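Bench notes, Perkham workshop
9th February

Purpose of today: to decide where the big clear bowl will live, and if the white table is good enough for the mixing and weighing work. I write also the small things, so that the next person does not need to find them again.

The bowl

It is the large transparent one, from the Rinaldi order. I put it on our scale after washing and drying: 643 g. Then I put it back on the scale with water to the line where I would really stop when I carry it, and took away the weight of the bowl: 1612 g of water. To the rim it takes more, but then I can't walk with it. So when a recipe sheet says "full bowl", please read 1612 g and not the rim. I will correct the sheets this week if I have the time.

The wall is clear all the way round, and this is good and bad. Good, I can see from the side if there is dry powder left on the bottom. Bad, on a white table I lose the rim. When I look at it from close and a little from above, the inside is only a little more gray than the table outside. I have reached for it two times and touched the wall with my knuckles before I expected it. Also things look soft and without a clear edge when you look at them through the curve. I tried to judge the color of a beige mix through the wall and then directly from the top, and my two notes did not agree. From now on I take color only from the top.
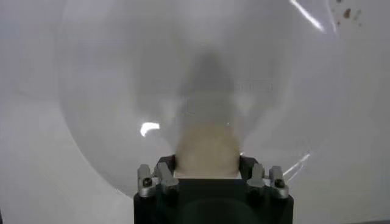
Washing it

Warm water, the soft sponge, a small amount of soap. Not the green side of the sponge. The old bowl got its cloudy ring from the green side, I am quite sure, and this ring is the reason we bought a new one.

Dry it with the flat cotton cloth. The fluffy cloth leaves hairs and on a clear wall one sees every hair. After drying I turn it upside down for a short time on a clean paper, then I turn it back and cover it.

I forgot the cover once in June with the old bowl, and the dust in it was enough to spoil a full batch. So, cover.

Labels: do not put the label on the wall. The glue stays and it needs a long time with oil to take it off. I have put the label on the cover instead - if the cover gets changed, the label must go with it.

The table

The white top is the Ita top, the same as was planned for the other room. What I like: it is smooth and there is no pattern, so a spill of something colored is easy to find. What I do not like: a spill of something white is nearly invisible. With flour or with the chalk powder I now wipe the complete top at the end, also when it looks clean. I pass my dry hand over it afterwards, and the hand finds what the eye did not.

Wet test: I put drops of tea, beet juice and cooking oil near the back and left them for 30 minutes under a small glass each. Tea left nothing. Oil left nothing. Beet juice left a very weak pink mark, which went away with baking soda on the second try. I did not test coffee. Somebody should.

Slide test: bowl with the 1612 g of water, pushed with one finger at the side. On the dry top it moves much too easily. On one layer of damp cloth it does not move at all, also when I stir hard. I prefer the cloth to the rubber mat, the mat holds crumbs below it and then the bowl stands not level.

Level: the top goes down a little toward the front. I saw it from the water line in the bowl. I put a card of folded paper under the front feet and it is better, but a real shim is needed. If somebody has one of 6 mm please leave it in the drawer with the tape.

The corners. The white ends and behind it everything is darker gray, so the edge is easy to see when you stand, and less easy when you sit and work low. My rule is one open hand of free space between any bowl and any edge. It is not a scientific rule. With the old table I had none and I lost a jar.

Where things stand

After moving them up and down the whole morning I came to this order, from the left when standing in front:

Scale, always at the same place, pencil mark on the wall behind it.
Damp cloth, folded in four.
Big bowl on the cloth.
Free place for the cover, upside down, so that its clean side is not on the table.
Spoons in the tall jar, handles down.

The Jatano jars go back to the shelf after each weighing. They should not collect on the table. I know it is more walking, but when three of them are open together one takes the wrong cover, and then we have cinnamon in the rice powder again.

When all is put away the top should stay free until the next person begins. Please don't use it for paper. I found a delivery note glued to it with dried syrup and I needed the plastic scraper to save the number.

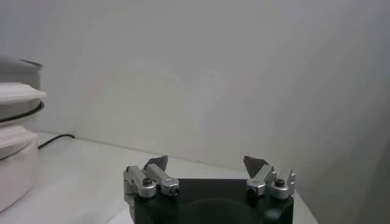
A note added later in pencil says that the damp cloth is fine for half an hour but not for a full afternoon, it dries and the bowl starts to travel again, and that two people have already noticed it. The same note asks if we could paint or tape a colored ring on the table so that the place of the bowl is fixed and the rim is easier to see.

To this: agreed about the cloth, wet it again at each weighing. About the ring I am for tape and against paint. Blue tape, the narrow one, to be tried before we decide. I would make it a bit larger than the foot of the bowl, so it can be seen also with the bowl in place. It may be annoying for the wiping, the tape edge takes dirt. If so we remove it.

Still open

Coffee on the Ita top.
Shim for the front feet.
A second cover. I wrote to Rinaldi, up to now no answer.
Recipe sheets: change "full bowl" to 1612 g.
Ask if the tall jar can be a heavier one, it falls when it has only one spoon.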